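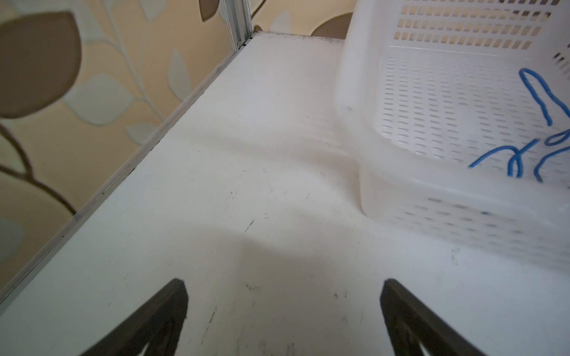

Left gripper over the shelf, fingers apart, basket with the blue cable on the right.

Shelf cell: setup and upkeep

The shelf cell at Mirnasport is a two-armed robot working in front of one shelf unit. Zotulis built the shelf frame and Strazds supplied the baskets. We have run it since October, and most of the upkeep is done with hand tools and a cloth. The page gets a new note when something on the cell changes. Last update: Sun 28 August.

The picture at the top is from the left wrist camera. The notes go with it.

Fingers
The finger faces are flat and lightly textured. We wipe them with a dry cloth at the start of each shift and check the texture under a lamp. The pair is replaced every 1,000 hours, both fingers together, even if one still looks good. After a change, open and close the gripper 52 times with nothing in it, then check that the tips meet evenly. If they don't, loosen both mounting screws, close the gripper on the setting block and tighten again.

Shelf panel
White, matte, and marked by now with small scuffs, specks and thin scratches. One short diagonal scratch runs across the middle of the panel. Marks like these stay as they are. A scratch deep enough to catch a fingernail means the panel gets turned over, and after that a new one goes in. Clean with a damp cloth and no polish, which leaves a shine the wrist camera does not like.

Rail and corner post
Dirt collects in the groove of the aluminum rail along the side of the shelf. A stiff brush gets it out, followed by the vacuum. Work from the back post toward the front so the dirt does not end up behind the shelf. Check the bracket at the slotted post while you are there. It was loose on 2 visits last year and now has a lock washer.

Basket
Translucent white plastic, with rows of slots in the walls and floor. It sits directly on the shelf with no clips. Put it back in the same place after cleaning and run the short position check from the Witirero menu before you restart. Look for cracks between the slots near the rounded corners.

Cable
The thin blue cord is the test item for soft objects. It goes into the basket in loose loops, never coiled tight or tied. We swap it for a new one after 2,000 picks, or sooner if the jacket is nicked. Old cords go in the scrap bin under the bench.

Still open
Spare finger pair to be ordered from Zotulis. The rail cover is on hold until the groove has been measured at both ends.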